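Nendstead Cloth Set - README / data card

This site uses cookies to remember your settings. Accept / Manage

Shared 8 times | 4 comments

# Nendstead Cloth Set

Two-arm cloth handling in lived-in rooms. Teleoperated demos, head camera plus joint logs.
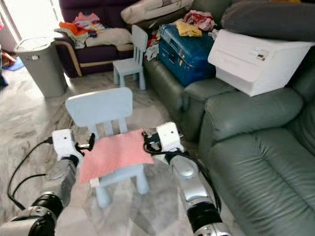

Status: usable, not finished. Read the Known problems part before you train on anything. Questions go to Sandamali Pathirana, who keeps the index file and knows which sessions are odd.

## What's in it

- 3,702 episodes total, 849 of them held out for eval
- head camera video, one file per episode
- joint positions and gripper opening, both arms, same clock as the video
- one line of text per episode ("lay the towel on the chair", "fold the cloth in half")
- outcome tag: good / partial / fail

Fails are kept on purpose. Filter them yourself if you don't want them, the tag is in the index. Please don't ask for a "clean" version, we had one and people kept reporting numbers on it without saying so.

## Why we made it

Dreltness (the older set) was all table work. One table, one light, same gray backdrop. Policies trained on it looked great at that table and fell apart in a house. So - chairs, sofas, laundry left where it was, daylight coming in from wherever the window is. Operators are told not to tidy the room first. If there's a suitcase on the couch it stays on the couch.

Small furniture is in there because low targets are hard. The arms have to reach down and the grippers hide a lot of what you want to see. Kid-size chairs turned out to be a good test: small seat, backrest in the way, cloth wants to hang over the sides.

## Tasks

lay_on_seat - cloth held by both grippers, lowered onto a chair seat. Most common one.

fold_half - one fold, either direction. Direction isnt labeled, sorry.

pick_from_pile - take a single item out of a heap. High fail rate.

hand_across - left gripper to right gripper or the other way.

drape_back - over a chair back. Fewest episodes, don't expect much.

## How an episode gets recorded

1. Operator checks both cables have slack. Then checks again.
2. Cloth goes in the grippers or on the start surface, depends on task.
3. Start recording, wait a beat, then move. The still part at the start is used for clock alignment so don't trim it.
4. Do the task once. No second tries in the same episode - if it slips, finish the motion and tag it.
5. Stop, tag, next.

Between episodes the operator shifts the target a little. A hand's width or a small turn is plenty. Second chair can stay in view, we want distractors.

Change the cloth often. Thin, thick, plain, striped, whatever. Leave the tags on, a sewn-in tag is a decent cue for which corner is which and we'd like models to have the chance to learn it.

## Splits

Train and eval are split by room, never by episode. A room in eval has zero episodes in train. Same for cloths as far as we could manage, but roughly 4 cloths got used on both sides before anyone caught it. They are flagged `shared_cloth` in the index. Drop them if you report unseen-cloth numbers.

## Known problems

- Shiny floors. Polished tile reflects the window and auto exposure jumps when the head tilts down. Not corrected. Frames are as recorded.
- Grippers close on cloth report as nearly closed. So you can't tell "holding thin cloth" from "holding nothing" by opening value alone. Use the video.
- Early sessions have the right arm log lagging the left. Fixed from January on. Early ones are marked `lag`, and the offset is not constant so a flat shift wont save you.
- Cables show up in view a lot. Some test models picked up on cable shape as a hint for arm pose. Maybe fine, maybe not. Mask them if it matters to you.
- Text lines were written by different operators. "Towel", "cloth" and "fabric" get mixed freely. No cleanup planned.
- Partial vs fail is a judgment call. Rule we use: cloth ends up touching the target at all = partial.

## Loading

Index first, then pull episodes by id. Don't glob the folders, there are leftovers from aborted runs in there with no index entry. The Mustonen loader works with no changes. The Grornedwood one expects a wrist camera and will crash - pass an empty stream or patch the check.

Video and joints are at different rates. Resample joints to video, other way around gives you junk.

## Not for

Speed benchmarks. Operators go slow and pause when unsure, timing means nothing. Also not for anything about force, there is no force data.

## TODO

- fold direction labels
- more drape_back
- rooms at night, nearly everything now is daylight
- write up the tag rules properly, Sandamali has notes

Send fixes to the index as a patch, one problem per patch please.

© Nendstead project | Contact | Back to top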